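家事ロボットに洗濯物の片づけはできるか 自宅で試すための手順と採点のしかた

最終更新:3月
カテゴリ:家庭用ロボット/評価のしかた

「ロボットはもう家事ができるのか」という質問をよく受けます。答えは作業の切り方で変わります。「洗濯物をたたむ」と「ベッドの上の服をかごに入れる」では難しさがまるで違い、後者だけでも途中で失敗する箇所がいくつもあります。

このページでは、ベッドの上に置いた服を拾い、床のかごに入れるという一つの作業を使って、人型または双腕のロボットがどこまでできるかを調べる方法を説明します。販売店の展示や貸し出し機で試す人、社内で導入を検討している人を想定しています。プログラミングの知識は要りません。

目次
1. なぜ服とかごなのか
2. 用意するもの
3. 部屋の準備
4. 作業を五つに分ける
5. つかむ動作を見る
6. 運ぶ動作を見る
7. 左右の手の使い分けを見る
8. 離す動作を見る
9. 採点表のつけ方
10. よくある失敗と対処
11. 結果の読み方

1. なぜ服とかごなのか

食器や箱は形が変わりません。一度つかみ方が決まれば、次も同じつかみ方が通用します。服は置くたびに形が変わり、持ち上げる途中でも変わります。袖が垂れる、裾が下に引っかかる、二枚が一緒に上がってくる、といったことが起こります。

工場の自動化でも事情は同じです。Stamdaleの縫製工場では、裁断した布の搬送は機械化が進んでいますが、重なった布から一枚を取って次の台に置く工程には今も人がついています。家庭と現場で、困っている点はあまり変わりません。

かごに入れる作業を選ぶ理由は、合否がわかりやすいことです。たたみ方の良し悪しは見る人によって分かれますが、服がかごに入ったかどうかで意見が割れることは少なく、道具も安く済みます。

2. 用意するもの

・服を2枚。色は黒と白を1枚ずつ。厚手と薄手を混ぜてもかまいません。
・ふたのないかごを1つ。縁が低いものから始めます。
・ベッド、または同じくらいの高さの台。
・時計かストップウォッチ。
・採点表(9章に項目を載せています)。
・動画を撮る場合は三脚。

服は傷んでもよいものを使います。ボタンや金具の多い服、ひものついた服は最初の試験には向きません。金具が指の関節の隙間に入ると、外すのに手間がかかります。

かごは籐のように編んだものでも、樹脂のものでもかまいませんが、試験の途中で替えないでください。縁の高さと口の広さが変わると、前の結果と比べられなくなります。

3. 部屋の準備

ロボットが立つ場所から、ベッドの手前側とかごの両方に手が届くようにします。歩いて移動する機能を同時に試したくなりますが、最初は位置を固定してください。移動の誤差とつかむ動作の誤差が混ざると、失敗の原因を分けられません。

かごはベッドの足元の床に置きます。敷物がある部屋では、かごの四隅がすべて敷物の上にあるか、すべて外にあるようにします。またいで置くと傾きます。

照明は普段の生活に合わせます。明るい条件と暗い条件の両方を試すなら、先に明るい条件を終わらせます。黒い服は暗い部屋で輪郭が出にくく、白い服は白い寝具の上で見分けにくくなります。カメラで物を見る機械にとって、どちらも条件の悪い組み合わせです。

ケーブルがある機種では、腕を一周動かしてもらい、ベッドの角やかごに引っかからないことを確かめます。非常停止の押し方は、立ち会う人全員が知っておく必要があります。

4. 作業を五つに分ける

一連の動作を次の五つの段階に分け、段階ごとに記録します。

段階1 見つける(服の場所に手を向ける)
段階2 つかむ(布を指ではさむ)
段階3 上げる(布が台から離れる)
段階4 運ぶ(かごの上まで移す)
段階5 離す(指を開き、手を引く)

「できた」「できなかった」だけを書いた記録は、後で役に立ちません。段階2で失敗する機械と段階5で失敗する機械では、直すべき部分が違います。前者は指先や視覚、後者は手首の角度や力の抜き方が問題になることが多いです。

5. つかむ動作を見る

人は布をつかむとき、親指と人差し指で少しつまみ上げ、残りの指を後から添えます。五本指のロボットハンドでも、この順番に近い動きができるものがあります。

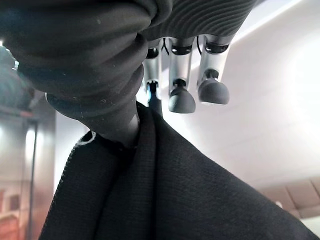 見るべき点は、布をどれだけの量はさんでいるかです。端だけをつまむと、上げる途中で滑り落ちやすくなります。逆に手のひら全体で握り込もうとすると、下の寝具まで一緒につかんでしまいます。寝具ごと持ち上がった場合は、服が上がっていても段階2を失敗として記録します。

指先の材質も書いておきます。表面が柔らかい指は薄い布に強く、金属や硬い樹脂の指は滑りやすい傾向があります。柔らかい材質には糸くずやほこりがつきやすいという面もあります。試験を続けるうちに滑りが増えたら、指先を乾いた布で拭き、拭いた時点を採点表に書き込んでください。

つかみ直しの扱いは先に決めておきます。この手順では、1回の試行につき2回までつかみ直しを認めています。3回目に入ったらその試行は終わりです。無制限に認めると、遅い機械ほど成績がよく見えてしまいます。

6. 運ぶ動作を見る

台から離れた布は、つかんだ点を中心に垂れ下がります。この垂れた部分が、かごの縁に当たる、床を引きずる、自分の腕にかぶさるといった問題を起こします。

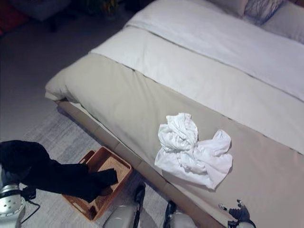
服が長いほど、かごに入り始めてから全部が収まるまでに時間がかかります。先に裾が入り、つかんでいる側が最後に残るのが普通です。この途中で指を開くと、残りが縁の外に落ちることがあります。手をかごの中央の上まで持っていってから離すかどうか、段階4の終わりで確かめます。

採点では、服の全体がかごの真上に来る必要はありません。つかんでいる手がかごの縁より内側に入れば、段階4は成功とします。縁に布がかかっていても、この時点では減点しません。減点は段階5で行います。

かごが動いてしまうこともあります。垂れた布が縁を引っぱるためで、軽いかごほどよく動きます。動いた場合は、位置を戻さずに次の服に進ませてください。家の中では、かごがいつも決まった位置にあるとは限りません。動いたかごに合わせて手の位置を変えられるかどうかは、実用になるかを見る大事な手がかりです。

7. 左右の手の使い分けを見る

2枚目の服に移るとき、どちらの手を使うかを記録します。かごに近い手で黒い服を扱い、遠い側の服には反対の手を伸ばす、というのが無理のない分担です。ただし片方の手でつかんだ服をかごまで運ぶには、体をひねるか、もう一方の手に渡す必要が出てきます。
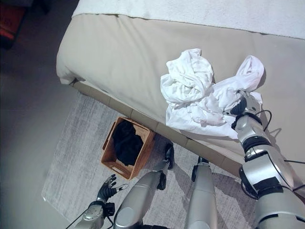
手渡しは難しい動作です。空中で布の形が変わり続けるなか、受け取る側の指が布に届き、渡す側が適切なときに力を抜かなければなりません。早く抜けば落ち、遅ければ引っぱり合いになります。

手渡しをせずに済ませる機械もあります。上半身を回して片手で運びきる方法です。見た目には単純ですが、腕の長さが足りていれば失敗は少なくなります。採点表ではどちらの方法も同じ点数にします。方法を評価するのではなく、服が入ったかどうかを評価する試験だからです。

Isederoのロボット貸出店で試験の補助をしているOtt Mockusは、使っていない側の手の位置も書いておくよう勧めています。空いた手がかごの口をふさいでいたり、開いた指が先に入れた服に触れていたりすると、次の動作で引きずり出してしまうためです。採点表の備考欄を広めにとってあるのは、彼の意見を取り入れたものです。

丸まった服の扱いも、ここで差が出ます。きれいに広げた服より、脱いだままの形で置いた服のほうが、家庭の実態に近い条件です。塊になった服はつかむ場所が多い反面、どこまでが一着なのかを見分けにくくなります。塊から一部だけを引き出して止まる機械もあれば、塊ごと持ち上げて問題なく終える機械もあります。

8. 離す動作を見る

段階5は軽く見られがちですが、私たちの記録では段階2に次いで失敗の多いところです。指を開いても布が指先に貼りつく、関節の隙間に繊維が引っかかる、手を引くときにかごの縁に当たる、といった失敗があります。 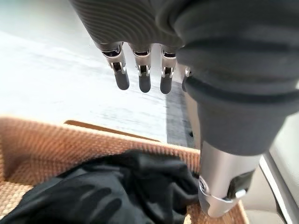 確認は横からと上からの両方で行います。上から見ると離れているようでも、横から見ると親指の付け根に布が残っていることがあります。親指は他の指と向きが違うため、手をまっすぐ上に引くだけでは、かごの縁をかすめることもあります。

成功の条件は次のとおりです。

・服の全体がかごの中にある。袖や裾が縁の外に出ていたら「一部成功」とする。
・手を引いた後、服がついてこない。
・かごが倒れていない。

一部成功の後に、機械が自分で袖を押し込む動作をした場合は成功に書き換えます。人が手を出したら、その試行は失敗です。

9. 採点表のつけ方

1枚の服につき10回の試行を行い、服2枚で一組とします。一組の間は照明、かご、服の種類を変えません。各回の服の置き方は、肩の高さから落とした形のままにします。きれいに整え直さないでください。

記録する項目は次のとおりです。

・試行番号
・服の色
・使った手(左、右、両方)
・到達した段階(1から5)
・つかみ直しの回数
・開始から手を引くまでの秒数
・備考

秒数は人と比べるために測ります。同じ作業を人が片手で行った場合の時間も、最初に測って書いておきます。速さで人に負けていても、留守の間に終わっていればよいという使い方なら問題になりません。来客の前に片づけたい人にとっては問題です。

私たちが共有している記録簿には、これまでに1,805回の試行が入っています。機種も部屋も違うため、合計の成功率は出していません。機種ごとの数字だけを見るようにしています。

10. よくある失敗と対処

白い服を見つけられない
寝具と服の色が近いときに起こります。ベージュなど、色のついた布を下に敷くと改善することがあります。敷いた場合は条件が変わるので、別の組として記録します。

同じ場所を何度もつまむ
布が薄く平らになっていて、指が表面を滑っています。服を置き直してから再開し、その回は段階2の失敗とします。手でしわを寄せてやると次は成功しやすくなりますが、試験としては無効です。

腕が途中で止まる
安全機能が働いた可能性があります。無理に再開せず、表示を確認します。Grajalesの共同作業場では、垂れた服を障害物とみなして腕が止まる例が続き、設定を見直すまで段階4の記録がとれませんでした。

かごに入れた服が次の服と一緒に出てくる
手を引く高さが足りないか、空いた手が触れています。7章のとおり、両手の位置を備考に書きます。

ケーブルが服に絡む
配線が外に出ている機種で起こります。試験を止め、電源の扱いは説明書に従ってください。

11. 結果の読み方

段階1から3までが安定していて、4か5で落ちる機械は、かごを大きくする、台を近づけるといった部屋側の工夫でかなり使えるようになります。段階2が不安定な機械は、部屋を変えても大きくは伸びません。

工場や宿泊施設で検討する場合は、回数を増やす必要があります。Zemovの宿では、客室のリネン回収に使えるかどうかを調べるため、同じ採点表で3,000回の試行を計画しています。家庭ならそこまでは要りません。一組を終えれば、その機械が自分の部屋で何につまずくかは見えてきます。

できるかどうかを一言で答えるなら、服をつかんでかごに入れるところまでは、条件を整えれば任せられる機械が出てきています。条件を整えずに、散らかった寝室で毎日任せるにはまだ早いというのが現在の見方です。裏返しを直す、たたむ、しまうといった作業は、この手順では扱っていません。

採点表は印刷して使えるように1枚にまとめてあります。段階の分け方を変えて使う場合は、変えた点を表の上に書いておいてください。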